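The Grunlow Folding Bench by Semora

Item 2382-G, light grey

We've been selling laundry gear out of the Brondum Street shop for a good many years now, and if there's one request that has come up again and again it's for somewhere decent to fold. Plenty of people have a beautiful washing machine, a clothesline that gets the afternoon sun and a cupboard full of matching baskets, and then they do all the folding on the end of an unmade bed, or on the kitchen table once the breakfast crumbs have been wiped off. The Grunlow is our favourite answer to that. It's a long, low, padded bench covered in a fine-textured woven fabric, wide enough to spread a grown-up's T-shirt out with the sleeves open, and soft enough that you can perch on it at the end of the job with a cuppa and pair the socks.

The pad is firm – firmer than a couch cushion, softer than an ironing board – and the edges are rounded over so there's no seam to catch on a knit. Underneath is a plain timber frame with four screw-in feet, which can be wound up or down a little if your laundry floor slopes toward the drain, as laundry floors often do. The whole thing stands 73 cm high with the tall feet on, and that suits most people for folding on their feet. A set of short feet comes in the same box for anyone who'd like to use it as a seat at the end of the bed.
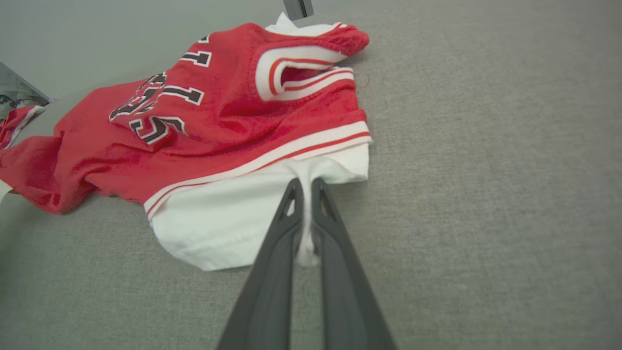 The cover is the part we get asked about most, so we'll go on about it for a bit. It's woven by Orlandini, who make upholstery for waiting rooms and trains, and it has just enough tooth to it that clothes stay where you put them. Slippery fabrics are the real test. A mesh sports singlet will slide straight off a laminate benchtop while you're reaching for the next thing, and a red basketball jersey on top of a white T-shirt is a fair example of the sort of pile most families are dealing with by Thursday night. The light grey tone was chosen with sorting in mind as well. White things show up clearly on it and so do bright colours, and you can spot a loose bit of thread before it gets folded into somebody's school shirt. We tried a charcoal cover for a while and every bit of lint in the house seemed to find it, so we've gone back to the grey and we're staying there.

The cover unzips along the back and comes off in one piece. Wash it cold on a gentle cycle, by itself the first time, and dry it in the shade. Please don't put it in the dryer, as the weave tightens up and you'll be wrestling it back over the pad for half the morning (ask us how we know!). Marks from a biro or a leaky bottle of stain remover are best dabbed with cool water and a clean cloth straight away. Spare covers are kept in stock all year and the zip hasn't changed, so a new cover will fit an older bench.

A few words on folding, because we do get a bit carried away about it in the shop. Jerseys and other mesh tops are much happier folded than hung, particularly the ones with big printed letters and numbers, where a hanger can drag the shoulders out of shape. Lay the jersey face down, smooth the body out from the middle with the flat of your hand, bring each side in by a third and then fold up from the hem in two goes. The print ends up on the outside, where you can see at a glance which team it is, and there's no hard crease running through a number. Cotton T-shirts can be done just the same way with the sleeves tucked back first. Turn everything the right way out before you start and give it one good shake. It's a small thing, but it saves a lot of fiddling with armholes later on. 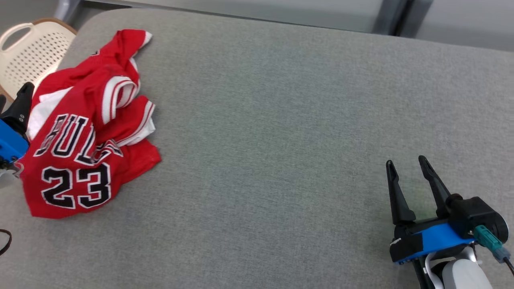

Can I iron directly on the bench?

We'd rather you didn't. The foam isn't made for heat and the cover will go shiny if an iron sits on it, so use a proper ironing board, or lay down the Semora pressing mat (sold separately), which has a heat-resistant backing and rolls up when you've finished.

Specifications

Length: 1,095 mm
Height: 73 cm with tall feet
Feet: 4 tall and 4 short, both sets included
Cover: Orlandini woven upholstery fabric, removable, cold wash
Colour: light grey
Assembly: screw in the feet, no tools needed

Delivery and returns

Benches are sent flat in one carton with the feet in a cloth bag taped inside the lid. It's an awkward carton more than a heavy one, and a second pair of hands on the stairs is a good idea. We deliver to most postcodes, and you're always welcome to collect from Brondum Street if you'd like to have a sit on the display bench first. If it isn't right for your room, let us know within the month and send it back clean and in its carton, and we'll refund the price of the bench. Orders do pile up in December, so if you're hoping to have one in place before the holiday visitors arrive with all their towels, it's worth getting in early.

Comments

laundrymouse
Bought this for the hallway outside our laundry and I've been really pleased with it. My one grumble is that the cloth bag with the feet had come untaped and I thought they were missing – I'd nearly rung the shop before I found it under the cardboard. The cover has been washed twice now and went back on without any fuss.

two_netballers_one_goalie
We do three loads of sports gear every weekend and it all gets dumped on here. The mesh stuff stays put, just like you say. I do wish it came a bit longer, as I can't fit a fitted sheet on it, though I can't fold a fitted sheet anywhere else either. Would you ever consider a bigger size?

Semora shop
Thanks for the lovely feedback! A longer bench is something we've talked about, but the carton gets too big for the courier. Two benches do sit neatly end to end if you've got the wall for it, and the feet line up nicely.

greyskies
How does it go with cat hair? Ours has already claimed the ironing basket.

laundrymouse
We have a cat too. It shows up, but a damp rubber glove takes it off in a minute or so. He sleeps on it most afternoons and there aren't any pulled threads so far.

pegsandall
Used mine with the short feet at the end of the bed and ended up swapping to the tall ones. Much better for my back. The pressing mat is good as well, but I'd order it at the same time as the bench, because I paid for postage twice.

Semora Laundry & Home, Brondum Street | Contact us | Page updated September 7, 2022 | © Semora, all rights reserved | Back to top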